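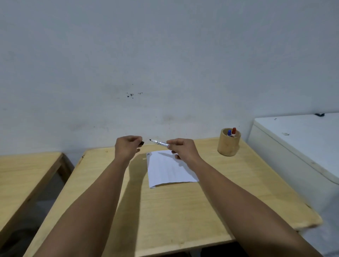
Finding the two halves of a capping motion

Last updated: Jan 20, 2026

I spent most of December on the segmenter in Skustetier, our labeling tool for first-person video. It takes a long clip of someone working with their hands and cuts it into short actions that a policy can be trained on. Pick up, hold, insert, release. It does fine on the big movements. It does badly when both hands are busy in the same few inches of space, and a marker and its cap are a good test of that.

The old version cut on hand speed. If both wrists slowed down below a threshold, it started a new segment. With a marker in one hand and the cap in the other, the wrists slow down well before the two parts meet, so the cut landed early and the alignment got filed under "hold". Ivan Ivanyshyn went through 89 clips by hand and found the early cut in 61 of them.

The new version looks at the distance between the two held objects as well as the wrists. The felt tip is easy to find when it is black and the barrel is white. The cap is harder. It is small and dark and mostly covered by fingers, so the detector drops it for a few frames and then finds it again somewhere else. I now carry the last good position forward relative to the thumb, for up to 20 frames. After that the tracker gives up and flags the clip for a person to look at.

Crescencio Gallardo suggested treating the approach as its own action with its own label, and I think he was right. We call it "align". It starts when the tip points at the cap and the gap begins to close, and it ends at contact. Contact is still a guess from vision alone – we have no force data on the human side – so the end time has an error bar stored next to it.

Two things are still broken. Spare markers standing in a holder sometimes get picked as the active object, mostly when their caps are brightly colored. And the config loader ignores the per-clip threshold if the file was saved from the Divotow plugin. I have a patch for the second one but haven't merged it.

Next is rerunning the full set of 2,000 clips with the new label.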